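12/05/2020

Slept badly, woke up virtuous. Decided today was the day for the toothbrushes.

I blame July, when I got it into my head that the stores would run out, and Nighat Kiani, who kept forwarding me the Drerno sale emails. One person, 752 square feet, and a dental supply fit for a summer camp. They've been living in the hall closet behind the Tiltard heater, and every time I wanted a light bulb another one slid out and hit me on the foot.

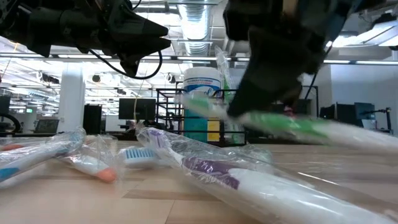

I had thought it would be a matter of picking one and putting the rest away. But then there is the color question. I have used blue since childhood and can't say it has done much for me. Purple seems like a brush for somebody with plans. The wrappers crackle like a bag of chips in church, so I couldn't even dither quietly.

Called Nighat for advice. She said to give them to the Cheema drive and keep 2, "one for you and one for your next personality." Then she talked for a good while about her gums.
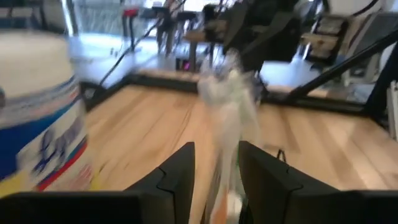
Anyway, the drive takes anything still sealed, so into a shoebox they go — once I find a shoebox. Also need to call the dentist, whom I have been avoiding since spring on what I call medical grounds.

Soup for supper. Went to bed without brushing, remembered, got up again.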